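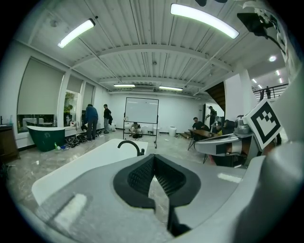
Blog > Health > Trying things out

I started Epsom salt baths in April, after my sister-in-law Brittany Lachance said they had sorted out her knees. Mine have been bad for 5 years, the left worse than the right, and I had got to the stage of going down the stairs at Jorcombe station sideways. I bought a bag of salts and gave it a go.

The claim you see most is that the magnesium in the salts soaks in through the skin and relaxes the muscles. I spent a couple of evenings reading up on this and the evidence is thin. Epsom salt is magnesium sulphate, and skin is quite good at keeping things out. There are a few small studies that say some gets through, and other people who have looked at those studies and don't think much of them. I couldn't find a decent trial on knees at all.

I asked Teodoro Aquino, the physio I see in Homgate, what he thought. He said warm water does help stiff joints for a while, and that lying still for twenty minutes doesn't hurt either. He had no objection to the salts so long as I didn't drop the exercises. He did ask about my blood pressure tablets and my kidneys, and told me to get out slowly, as a hot bath can bring your blood pressure down and make you light-headed when you stand up.

My routine was two baths a week, one on Saturday and one whenever I could fit it in. Two mugs of salts, water warm but not very hot, and a glass of water on the side. For the first month I wrote down how the knees felt the next morning. Then I did a month of the same baths with no salts in – this was my own idea and I know it isn't proper science, as I could hardly not notice.

The mornings after a bath were better than the mornings without one. I could get down the stairs facing forwards most times. I couldn't find any difference between salts and no salts. The one thing I did notice was that the salts left my skin dry, mainly on the shins, and I had to start using cream.

Brittany still swears by them and has moved on to a lavender sort. I've given her what was left of my bag.

I'm keeping the baths and doing the step exercises from Teodoro's sheet straight afterwards, while the knees are loose. My next appointment with him is in a fortnight. I want to ask about walking poles, as we've booked a week at Prerkuldale and the path down to the water is steep.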